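Chapter 3
Woven Cloth: Structure, Weight and Behavior

3.1 Introduction

A woven cloth is made from two sets of yarn that cross at right angles. The yarns that run the length of the loom are called the warp. The yarns that run from side to side are called the weft, or in older mill records the filling. The warp is held under tension for the whole of the weaving process, and it must be strong enough to stand up to rubbing by the reed and the heddles. The weft is laid in one pass at a time and carries much less load. For this reason the two sets of yarn in a finished cloth are often different in twist, in thickness and sometimes in fiber.

Chapter 2 dealt with fibers and with the spinning of yarn. The present chapter takes yarn as given and asks what happens when it is interlaced. Three properties are treated first: the weave, the sett and the cover factor. The chapter then turns to weight, drape and crease recovery, which depend on the first three but can't be worked out from them alone. Finishing is left to Chapter 5, although some mention of it is needed in Section 3.6, where shrinkage is discussed.

Students who have not used a pick glass should read Appendix B before starting the laboratory work.

3.2 Terms used in this chapter

Weave: the order in which warp and weft pass over and under each other. The smallest unit of this order that repeats across the cloth is called the repeat.

Sett: the number of yarns per unit width, stated separately for warp (ends) and weft (picks).

Crimp: the waviness a yarn takes on as it passes over and under the yarns it crosses. Crimp is given as a percentage, found by comparing the length of the straightened yarn with the length of cloth it was taken from.

Float: a stretch of yarn that passes over 2 or more crossing yarns without being bound down.

Hand: the feel of a cloth when it is held, pressed or rubbed between the fingers. Hand is judged by trained assessors and has no single unit.

3.3 The plain weave

The plain weave has the smallest repeat possible, two ends by two picks. Each weft yarn passes over one warp yarn and under the next, and the order is reversed on the following pick. There are no floats. The yarns are bound at every crossing, so a plain cloth resists slippage well and holds its shape at a cut edge better than a twill of the same sett.

The cost of this firmness is stiffness. With more crossings in a given area, each yarn has less freedom to move against its neighbors, and the cloth bends less easily. A plain cloth also reaches its limit of sett sooner than other weaves, as every crossing takes up space between the yarns.

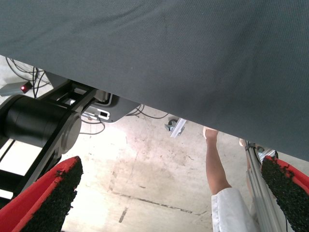
Dark shades bring a further difficulty in inspection. Faults such as a missing pick or a thick place in the yarn show as a change in the light thrown back from the surface, and a dark cloth throws back little light. Inspectors therefore view dark goods under a lamp set at a low angle to the cloth. Marks left by handling can be mistaken for weaving faults under such a lamp, and the cloth should be brushed before any fault is recorded.

3.4 Drape and the cut of the sample

Drape is the way a cloth hangs under its own weight. It depends mainly on bending stiffness and on shear, the change of angle between warp and weft when the cloth is pulled on the bias. A cloth that shears easily falls in many small folds. A cloth that resists shear falls in a few large ones, or stands away from its support.

Samples must be cut with care. Florian Guillot compared cloths from the Atska and Grallska mills and found that samples cut near the selvage gave stiffer readings than samples cut from the middle of the same piece. The difference was put down to higher warp tension at the edges of the loom. In his later work at Druddale all samples were taken well inside the selvage - a practice followed in this book.

Direction matters as well. A strip cut along the warp will not in general bend like a strip cut along the weft, and the two results should be reported separately before any mean is taken. Folds left by storage also affect the reading. Samples should lie flat in the test room overnight, without pressing.

3.5 Rubbing and surface change

The surface of a woven cloth changes with use. Loose fiber ends are worked out of the yarn and either break off or tangle into pills. A tight sett slows this process and long floats speed it up. The Liao scale, used in the exercises to this chapter, grades a cloth after 3000 rubs by comparison with a set of standard swatches. The grade describes appearance only. A cloth may pill badly and lose very little strength, and a smooth cloth may be close to failure at the crossings, where yarn rubs against yarn out of sight.

Strength loss is measured on a separate set of strips, and the method is given in full in Section 3.7.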